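Unit 4: Care and Repair of the Two-Finger Hand Gripper
Course handout, Maintenance of Small Handling Equipment
Prepared by Ruba Mansour

Read this before the bench session. Bring the gripper log sheet, a 2.5 mm hex key, a clean cotton cloth and the small parts tray from your locker. Safety glasses are required whenever a spring is being removed.

What this unit covers

The Ploltance hand gripper is the tool we use in pairs, one in each hand, for recording pick and place work. It has two jointed fingers, each with a ribbed pad, and a linkage of flat black plates that turn on round pivot screws. There is no motor in it. The operator's squeeze on the trigger closes the fingers and a return spring opens them. The camera sits on its own bracket behind the linkage.

A gripper with no motor has few ways to fail, but the ones it has are easy to miss. The fingers will still close on an object when a pivot is loose or a pad is worn. You notice the fault later, when the left and right tools behave differently or when the recorded finger opening does not match the real one.

Daily check

Do this before the first recording and write the result in the log.

Hold the gripper with the fingers pointing away from you and close them slowly on nothing. Both pads should meet along their full length. If they touch at the tips first, the linkage is out of line. If they touch at the base first, look for a pad that has crept forward on its finger.

Open and close the fingers again and feel for a rough spot. A rough spot that comes at the same point each time is usually grit in a pivot. One that moves is more often a screw working loose.

Pull each fingertip gently from side to side. A small amount of play is normal. If you can hear a click, tighten the pivots before going further.

Wipe the pads with the dry cloth. Do not use alcohol on them, as it hardens the surface over time. Water with a little dish soap is fine for marks that will not wipe off, but the pads have to dry completely before they go back on.

Setting the pivots

Pivot screws are set by feel. Tighten each one until the arm stops moving freely, then back it off a quarter turn. The arm should drop under its own weight when you tip the tool. Put one drop of medium thread lock on the screw before the final setting and leave the tool alone for 6 hours.

Work from the handle toward the fingertips. If you start at the tips, every later adjustment shifts the ones you have already made. Mark each finished screw with a paint pen so that you can see at a glance whether it has turned.

Test objects

A gripper that works on a steel block may not work on anything else, so the check after a repair is always done on mixed objects. We want soft toys, small boxes, foil packets, soft packs of tissues and at least one thing that rolls. They go in a heap, on bedding or some other surface that gives a little, with the operator picking from the top down. 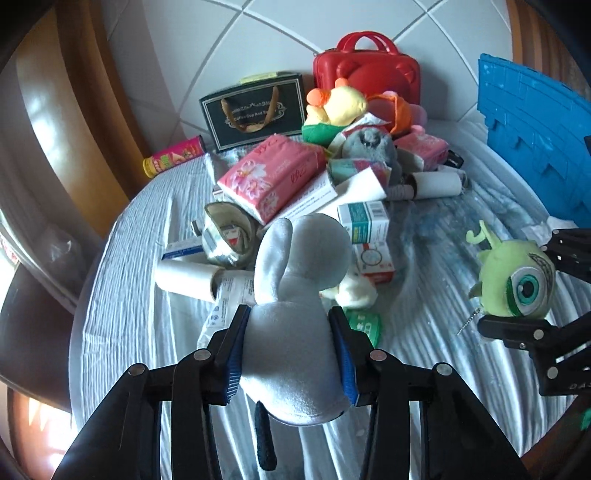

Soft objects tell you the most about pad grip. A plush toy spreads out between the fingers, and the ribs have to hold the fabric without the operator squeezing to the limit of the trigger. Lift the toy, hold it for a slow count of 4, and turn your wrist both ways. If it creeps downward, inspect the ribs for wear and the pads for lint. Lint is the usual cause. Short fibers pack down between the ribs until the pad is nearly smooth.

Thin boxes tell you about alignment. Pick up a medicine box by its narrow sides and watch whether it twists as the fingers close. A twist to one side means that one finger is arriving ahead of the other, and you should go back to the section on pivots.

Repeat the same lifts with the second gripper. The pair passes when you cannot tell the tools apart by feel.

Replacing the pads

Pads are changed as a full set, four for a pair of grippers, even if only one is worn. Mixing old and new pads gives uneven grip and makes the recordings harder to compare. Expected life is 1000 grasps on rough material and a good deal more on cardboard. Inspect them every 400.

Slide the old pad off toward the tip. Clean the finger underneath, check it for cracks near the screw holes, and push the new pad on until it stops. The ribs run across the finger. A pad put on backward will seat most of the way and then spring loose under load.

Replacing the return spring

Close the fingers and fit the retaining clip first. With the clip in place the spring is slack at one end and can be lifted off its post with a hook. Without the clip it will leave the tool quickly — this is where the glasses come in. Compare the old spring with a new one side by side. If it is longer, it has stretched and goes in the scrap bin.

Log sheet

Write down the tool number, what you found, what you changed and the result of the test lifts. "OK" by itself is not accepted. Log sheets from the Rokby bench go in the green folder, and those from Butitz are scanned and sent to me by the end of August.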